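High-altitude balloon payload project: final report
Lemlem Gebremichael and Aarne Juntunen, Motville

1. Aim

Our group set out to build a small payload that could ride under a weather balloon, record air pressure and temperature on the way up, and send its position back by radio. We wanted to know whether a class budget could cover a flight that stayed in contact the whole way.

2. Design

The payload, which we named Kurton, was a foam box holding a flight computer, a radio, two sensors and a battery pack. Our mass limit was 2,859 grams including the parachute. Amra Krasniqi wrote the flight software and Aino Mäkelä built the ground antenna. The first antenna was tuned badly and lost the signal behind the gym, so she rebuilt it in July with a longer mast.

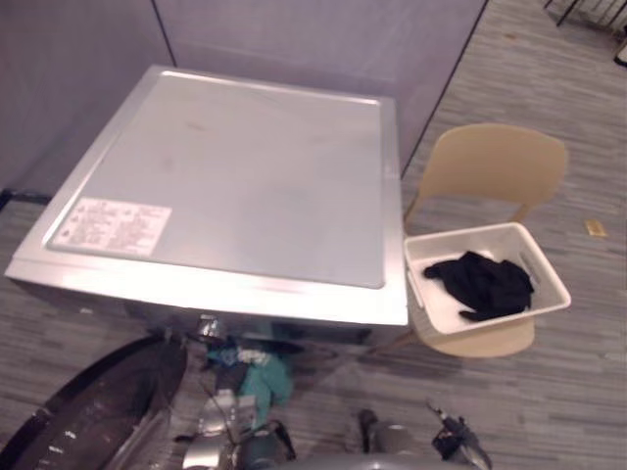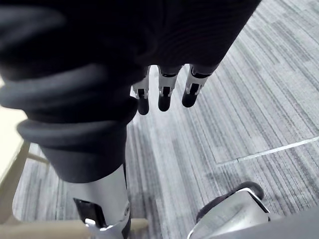
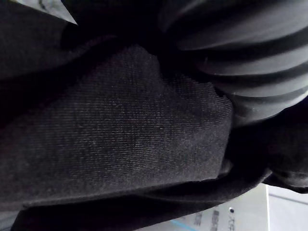 Figure 1. Washing machine top (first image) and dark fabric (third image).

3. Flight

We launched from the oval at Grollcombe in light wind. The radio sent a position every 17 seconds. Contact was good for the first 90 minutes, then dropped out twice while the payload was coming down. It landed in a paddock and the farmer let us through the gate to collect it.

4. Results

The pressure readings matched the forecast sounding well. The temperature readings did not. Our sensor was mounted too close to the battery and read warm for most of the climb -- we should have put it on an arm outside the box. We logged over 100 kilometres of ground track, with gaps during the two dropouts.

5. What we would change

Move the sensor. Use a second radio at low power for the landing. Label the connectors, as two of them fit the wrong sockets and we lost a morning to that.

Comments

Aarne Kauppinen: Good write-up. Did you try lithium cells? Ours at Jääskeläinen coped fine with the cold.

Amra K: We did, same type for both packs. The cold wasn't the problem, the mounting was.

gumtree_sky: What was the mast height on the second antenna?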